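Lidetti dining table, 6 months in

Posted 19 August 2022 by Lorraine Hapeta

I bought the Lidetti table in March to replace one that had been in the family too long and wobbled. It cost $300 from Faulkner, with delivery to the front door but not into the house. I paid for it myself. It has been used every day, mostly for meals, sewing and paperwork.

Delivery and assembly

The table came in one flat carton marked 80 pounds. Two people can carry it. One person should not try, and I know because I got it as far as the hall and then had to ring Rhys Hoani next door.

Assembly took the two of us most of an evening. The legs go on with four bolts each, and the bolts go into metal plates that are already fixed under the top. The instructions are drawings only. Step five shows the long rail facing the wrong way, so check which side has the holes before you tighten anything. We had to take it off and turn it around. The supplied hex key is soft and started to round off by the third leg. Use your own if you have one.

The top

I chose the reddish brown over the lighter color. On the Faulkner website it looks almost orange. In the house it is a medium brown with some red in it, and darker in the evening.
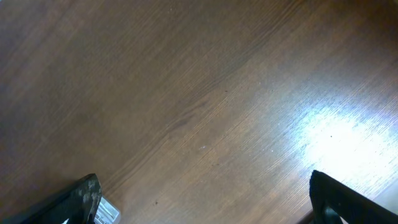 The grain on the top. It has a slight gloss under an overhead light.

The finish is what I would call satin. It shows greasy fingerprints at a low angle and they come off with a damp cloth. It does not need polish. I tried a little Iltent furniture cream on one corner in the spring and it left that corner streaky for a week, so I have not done the rest.

I use coasters for hot drinks. My niece Huia Donnelly does not, and one mug left a pale ring that faded by the next day. A hot baking dish left a mark that has not faded. That was my fault, as the care sheet says to use a mat.

Scratches are the weak point. Dragging a stoneware bowl made a line as long as my hand. You only see it from the window side, but I see it.
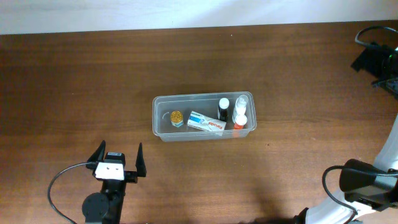 As for strength, the care sheet gives a maximum load of 221 pounds spread over the top. I have not tested that. I have had a sewing machine at one end and a full Sunday meal on the rest and there was no sag that I could find with a straightedge. It does move a little if you lean hard on a short end. Tightening the leg bolts in June made it better, and I expect I will have to do it again.

Size and seating

The maker says it seats six. It seats four adults in comfort and six if the two at the ends do not mind the legs. The rail under the long side sits low, and Uchenna Bassey, who is tall, knocked his knees on it all through dinner. If your chairs have arms, measure the height of the arms first. Mine go under with barely any room.
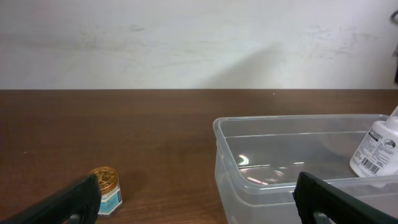

I keep it with one long side to the wall most of the time and pull it out when people come. Felt pads are not included. You will want them on a hard floor. I cut mine from a sheet of felt, and two have already come off.

Compared with the Flavley

The other table I considered was the Flavley, which Anca Bratu has. Hers has a thicker top and rounded corners, and the legs are set in far enough that nobody hits them. It also costs a good deal more and the finish on hers has gone dull where the plates go. The Lidetti has held its sheen better so far. If I had small children I would still pick the Flavley for the corners. 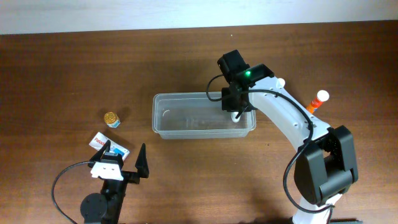 A clear plastic container on the tabletop, with the grain showing through its base.

Customer service

One of the foot levelers was missing from the hardware bag. I wrote to Lidetti with the order number and got a reply in two days asking for the number on the carton, which I had already put out for recycling. Faulkner sent the part in the end. It took three weeks. I had a folded beer mat under that leg in the meantime. Keep the carton label.

Good: price, color, easy to wipe down, no sag.

Not so good: scratches easily, low rail, poor hex key, error in the drawings.

I would buy it again at $300. At full price I would look harder at the Flavley. Four stars out of five.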